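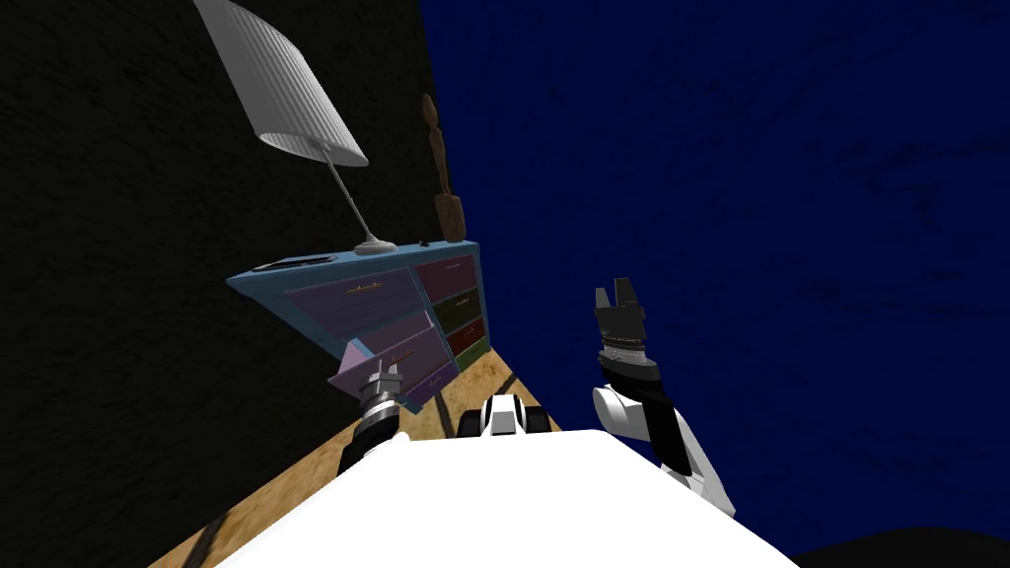

My part of the project was looking after the two-armed machine in our simulated cell, which meant setting it up, keeping its settings straight and repairing whatever the rest of the group (or I myself, I am sorry to say) had managed to upset. I had pictured this as a quiet job, and in October it was, but by the end I knew the joint file better than my own phone number. The test furniture was a chest of drawers with a light blue frame and fronts in all sorts of colors, and most of my hours went into the left arm. With its gripper up at the pale lilac drawer, as it is here, and the drawer standing partly open, I could check the finger position against the front of the drawer, while the right arm was held up well away from the furniture with its fingers open.

Setting up the cell

We built the cell in Laltance, following the course notes from Turnberg, and my first task was to write a start-up routine that anyone in the group could follow. It has 6 steps. You load the room, load the robot, send both arms to their rest position, open and close each gripper once, read back the joint values and compare them with the saved sheet. The comparison is dull work – I will not pretend otherwise – but it caught more mistakes than anything else we did.

The left wrist fault

Our biggest repair was to the left wrist. In the first series of 110 drawer pulls, the gripper kept arriving at the handle slightly turned, so that one finger touched before the other and the drawer jerked as it came out. I spent two long evenings blaming the handle model, and I apologize again to Odton, whose group had made it for us and made it perfectly well. Fabian Zwahlen, our supervisor, suggested I leave the drawer alone and look at the wrist by itself, and there it was: an old offset from an earlier gripper, still sitting in the file. I took it out, saved the file under a new name and ran the start-up routine from the beginning.

After the repair we ran a second series of 121 pulls, and in 100 of them the two fingers closed together. The others mostly went wrong on the smaller drawers, where the approach path still needs work.

Keeping it in order

I now keep a log next to the joint file, and every change gets a line with the old value, the new value and the initials of the person who made it. The Danzer group has asked for a copy, and I have sent them the sheet along with my notes on the wrist. The right arm has not yet been through the same check and is next on my list.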